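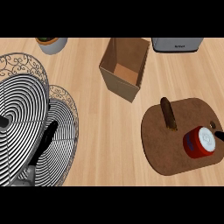
gonodus_88
Went to the Reltorby open day in September, mainly for the two-arm tabletop demo. They run the tasks in simulation first, on a big screen, and let visitors ask about the setup. The table they showed was well chosen for annoying a vision system: two overlapping wire baskets with scrollwork rims and tight striped rings, and one gripper lying right over the stripes. On the other side, a red tin on its side on a cutting board next to a cigar, with the second arm's fingertip at the lid. Staff said 2674 layouts have been generated so far. No word on success rates.

drokudell
A layout count means little without the rates. Did they randomize friction and mass too, or only positions?

gonodus_88
Positions and lighting, per the handout. I asked about friction and was told "later."

torque_ripple
Then a cylinder on its side is a poor test. Rolling contact is where most simulators drift from hardware. I'd want to see the same tin on a real board before believing any of it.

wirecutter2
Disagree. The baskets are the harder part. Thin wire gives you bad depth on real sensors, and rendered depth is usually too clean. Rolling you can tune in an afternoon.

torque_ripple
You can tune it for one tin. Change the lid and start over.

drokudell
Both of you are guessing until someone posts numbers. Was the Mabaso controller running live or was it playback?

gonodus_88
Live, they said -- I didn't see the console. Handout is 2 pages, will scan it tonight.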